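Section 4: Setting Up and Caring for Your Drikau Tabletop

Welcome to the fun part! If you've worked through Section 3, your frame is standing, the feet are level, and the top is still in its sleeve against a wall somewhere. This section covers getting it onto the frame, the first week, everyday cleaning, and what to do when somebody leaves a mug on it.

These instructions are for the satin-finish pale wood veneer top. If you ordered the oiled oak top from our Tundville workshop, skip ahead to Section 5, as the care is quite different and the oil will do nothing for a veneer.

4.1 Before you unwrap

1. Bring the wrapped top into the room where the table will live and leave it flat for a full day. Wood products like to get used to a room before they're screwed to anything.

2. Clear a patch of floor a little bigger than the top and lay down a clean blanket. Check the blanket for grit first. Shake it outside if it has been in the car.

3. Take off your watch, rings and belt buckle. It feels silly, and you'll be glad later.

4. Cut the sleeve along the taped edge only, with the blade pointing away from the top.

CAUTION: Do not slide the top out of the sleeve. Open the sleeve like a book and lift the top clear with a second person at the other end.

4.2 Fitting the top

1. Lay the top face down on the blanket. The underside has the pilot holes and a small pencil arrow from our bench.

2. With your helper, turn the frame over and lower it onto the underside. The arrow goes toward the frame's long rail.

3. Start all the screws by hand, a few turns each, before you tighten any of them. If one won't start, loosen its neighbors and nudge the frame until it does.

4. Tighten in a crisscross pattern, a little at a time. Stop when the washer sits flat.

5. Turn the table over together. Lift it, don't roll it on its edge, and carry it by the frame from now on.

NOTE: Hand tools are best here. A power driver can spin a screw right through its hole before you've let go of the trigger. If that happens, write to our Cokville office and we'll send the repair plugs.

CAUTION: Never use screws longer than the ones in the bag. They will come up through the face.

4.3 Choosing where it goes

You've got a beautiful surface now, so give it decent light! A window to one side is lovely. Direct sun all day is less so, and a pale veneer will warm in color over the months, with anything left in one spot leaving a lighter shape behind. Move bowls and lamps now and then during the first summer and the change will come in evenly.

1. Keep the table at least an arm's length from a radiator or stove.

2. Stay clear of the outlet side of a humidifier.

3. If you use a table extension, store the leaf in the same room. A leaf kept in the garage will look and fit like a stranger by October.

4.4 The first week

The finish is dry when it leaves us, but it goes on hardening for a while. For the first week:

1. No tablecloths, vinyl placemats or rubber-footed gadgets.

2. Wipe with a dry cloth only.

3. Lift things up and set them down. Don't drag.

After that you can treat it as an ordinary working table. Eat on it, draw on it, fold the wash on it. We want these tables used!

4.5 Getting to know the surface
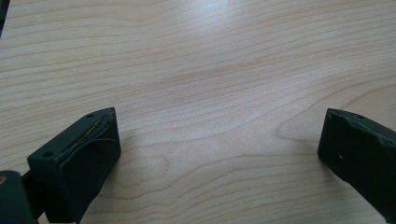

Veneer is sliced from real wood, so your top will have its own pattern, and the pattern is worth a few minutes of your time before you start cleaning or treating anything. Most of the marks people write to us about in the first month are just grain. A darker, warmer band running across the middle, where the lines bunch together, is natural color and will not wipe off (please don't try). The same goes for a big curving swirl like the one over on the right, bending around like the lines on a hiking map – we love those and save them for the middle of a room. A patch that looks washed out and whitish may only be light bouncing off the satin, so move your head before you reach for a cloth. If the pale patch moves when you do, it's a reflection.

To check a mark you aren't sure of:

1. Look at it from two sides of the table, with the overhead light on and then off.

2. Close your eyes and run a clean fingertip across it. Grain feels the same as the wood next to it. A spill has an edge, and a scratch will catch your nail.

3. Wipe once with a barely damp cloth, dry it, and look again.

4. Still there and still smooth? Then it's wood.

4.6 Everyday cleaning

1. Dust or brush off crumbs first. Crumbs under a wet cloth are sandpaper.

2. Wipe with a soft cloth wrung out in warm water with a drop of dish soap. Follow the grain, end to end.

3. Wipe again with plain water.

4. Dry right away with a second cloth, including along the edges, where water likes to sit.

CAUTION: No scouring pads, melamine sponges, bleach, ammonia or furniture polish with silicone in it. Melamine sponges are the worst of the lot on satin. They leave a shiny spot that shows from across the room, and there's no wiping it back.

4.7 Spills, rings and small scratches

White rings from a hot or wet mug are usually moisture in the finish, and many fade without help. Leave the spot uncovered overnight. If the ring is still there, lay a dry cotton cloth over it and pass a warm iron (lowest setting, no steam) across the cloth for a few seconds. Lift, look, and repeat if needed.

Ink and berry juice should be blotted, never rubbed. Work from the outside of the spot inward so it doesn't spread.

For a fine scratch in the finish:

1. Clean and dry the area.

2. Fold a 3000 grit pad around a cork block. Your fingers alone will dig a hollow.

3. Stroke lightly with the grain, five or six passes, and wipe away the dust.

4. Finish with a dab of the Ó Dálaigh clear wax from your care tin, left on for ten minutes and buffed off.

CAUTION: Don't go coarser on the face. A 200 grit paper is fine for the underside and nowhere else. The veneer is thin and you can't put it back.

If a scratch has gone through to a different color, stop there and see Section 8 for the refinishing service. Quote part number 384 and send us a picture taken in daylight.

4.8 Once a year

Check the screws, as wood moves a little with the seasons. Wax the top lightly if it has started to look thirsty – one thin coat is plenty. Then turn the table end for end, so the window side gets a rest.

Guide text revised by Saoirse Ní Chonaill, 04/07/2025

Comments

marlow_bench
The fingertip test saved me. I had been scrubbing at the same "stain" for two evenings and it was grain. Feeling a bit foolish but the table looks great.

Petra K.
Does the iron trick work on an old ring? Mine has been there since we moved in.

Saoirse Ní Chonaill
Hi Petra, sometimes! Old ones are more stubborn. Try it twice on the lowest setting, and if nothing shifts, leave it be and write to us.

tallgrass
Step 3 in 4.2 should be in bold. I tightened the first screw all the way and had to undo everything.

dovetail_dan
Can I use the wax on the frame too?

Saoirse Ní Chonaill
Yes on a wood frame, no on the painted one. It leaves smears on the paint.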